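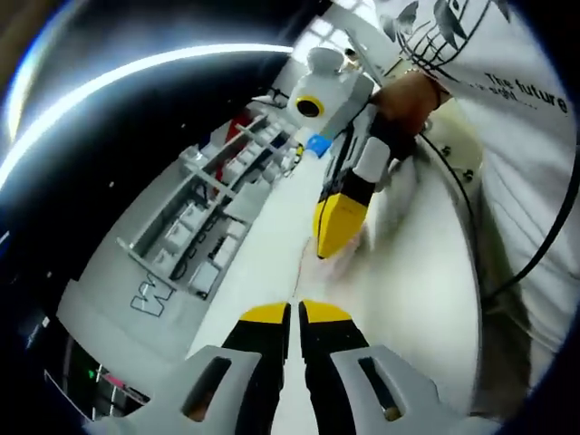 Figure 3. Two hand-held grippers, one of them held by a person in a T-shirt with the words "The future".

3.2 Boundary evidence for the Sirko quarter

The Sirko quarter of Plollalari was never an administrative unit. It has no line on the municipal survey, and the parish that served most of its families took in streets on both sides of the canal. Its limits have to be recovered from two kinds of source: the municipal rate books, which give occupier, trade and street for each property, and the recorded recollections of people who lived there as children.

The rate books yielded 969 entries for the streets between the canal and the tannery wall. Each entry was transcribed with its original spelling, and surnames were grouped only where a baptismal or school record tied the variants to one household. Entries for shops with no resident occupier were kept in the table but left out of the boundary calculation. Sublet rooms are a known weakness of the series. The rate collector recorded the person who paid, and in the lanes behind Drekari Street that was often a landlord living elsewhere in town.

The recollections were handled differently. Speakers were asked to describe a walk from their own front door to school, to church and to the Praltivia market, naming the neighbours they passed. No map was placed on the table until the walk had been told once in full. Severyn Pavliuk's transcripts keep the local street names, several of which appear on no printed plan – Cooper's Turn, for instance, is plainly the lane entered in the rate books as Back Tannery Row.

On the northern, eastern and western sides the two kinds of source agree to within a few houses. The canal formed the western limit for every speaker, although the rate books show families from the quarter paying for workshops on the far bank. To the north the quarter stopped at the bathhouse, and to the east at the tannery wall.

The southern side is less settled. Three speakers placed the limit at the pump on Drekari Street, and the rate books support them for the earlier volumes. In the later volumes the same surnames continue for two further blocks, as far as the cemetery gate. Older speakers tended to treat these blocks as a separate place, known as the Slope, and younger ones did not. We have drawn the line at the pump and shown the Slope as an extension.

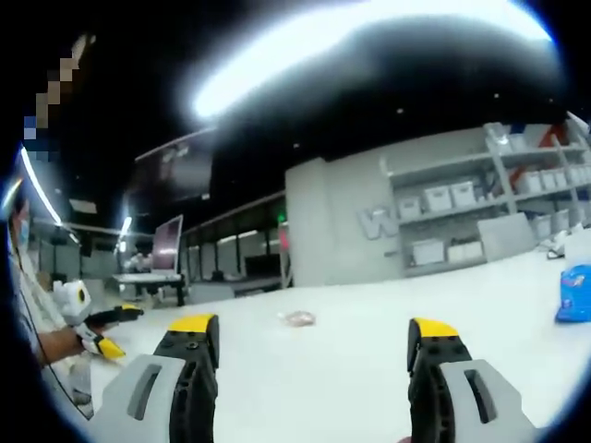

Denise Staniforth, commenting on a draft of this section, objected that the pump was never a limit for the women of the quarter, who did their washing below it and counted the Slope as home well before any of its houses changed hands. In her view the rate books measure where men paid and say little about where a neighbourhood was felt to end.

The objection has some force. Most of the walks recorded to date lead to school or market, and none follows the route to the washing place. A supplementary set of questions on household errands has been prepared with Peninah Temba and will be put to the remaining speakers in July. Until those recordings are transcribed, the southern line should be read as provisional, and the household totals in the next section are given both with and without the Slope.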